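Teaching by Demonstration: Notes for Unit 4
Geltia Robotics Short Course, handout revised 15 Sep 2026 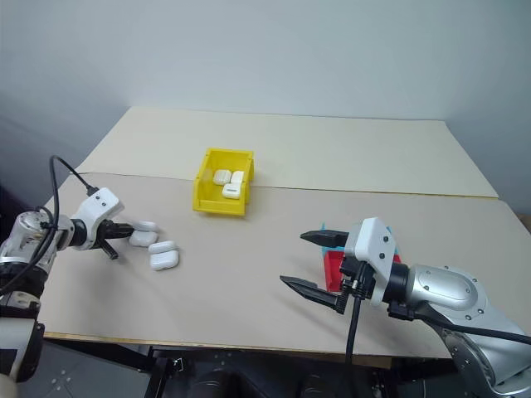
What is a demonstration?

A demonstration is one complete run of a task, performed by a person through the robot and recorded from start to finish. The recording holds the camera images, the joint positions of both arms, the gripper openings and the commands the operator sent, all on the same clock. A run that stops halfway is still a recording, but we don't count it as a demonstration.

Two ways to show a task

Hand guiding. The operator takes hold of the arm and moves it through the task while the motors are set to give way. It is easy to learn and needs no extra hardware. The drawbacks are that the operator's hands get into the camera views, and that guiding two arms at once is awkward for one person.

Remote control. The operator moves a pair of leader arms, or holds a pair of tracked controllers, and the robot follows. The hands stay out of view and both arms can work together. The operator gets little or no sense of touch, so new operators tend to squeeze too hard and come down on the table too fast. Allow time for practice before anything is saved.

This unit uses remote control throughout. Hand guiding comes back in Unit 7, where we use it to set waypoints.

The sorting task

The work in this unit is picking small white cases and case parts off a table and putting them in a yellow bin with a low front lip. It looks simple. The pieces are glossy and rounded, they often lie in pairs that touch, and a gripper with two narrow fingers has to get hold of one without pushing the other away.

Points to watch:

Approach. Come in with the fingers already open and lined up with the narrow side of the piece. Turning the wrist at the last moment is the most common cause of a missed grasp.

Touching pieces. Separate them first if there is no room for a finger. A short push is fine, and it should be done the same way every time.

Release. Lower the piece past the bin wall before opening. Dropping from above makes the final position hard to predict.

The idle arm. Park it to the side with the gripper clear of the bin. An arm that wanders while the other one works adds motion to the data that has nothing to do with the task – and the policy will learn it.

Recording with Merkimach

Start the Merkimach recorder and check that every camera stream is live. Load the Ren task file, which sets the task name and the length limit. Move both arms to the start pose and wait for the ready tone. Press the left pedal to begin and again to end. Mark the run as keep, retry or discard before moving on.

Between runs, change the layout. Turn the pieces, swap the pairs, shift the bin a little. A set in which everything starts in the same place will train a policy that works only there.

How much data

The Plomari set, which you will download for the lab, has 4000 demonstrations of this task. You will not record anything near that. Each team of 2 adds its own runs and fine-tunes from the supplied checkpoint.

Mistakes and recoveries

Keep a run in which the operator misses a grasp, backs off and gets it on the next try. Discard a run in which a piece leaves the table or someone reaches in to help. If in doubt, mark it retry and write one line in the notes field.

Before the lab

Read the safety sheet and find the stop button at your station. Bring your answers to the following:
Which signals would you drop first if storage were short?
How would you tell a slow operator from a careful one using only the joint data?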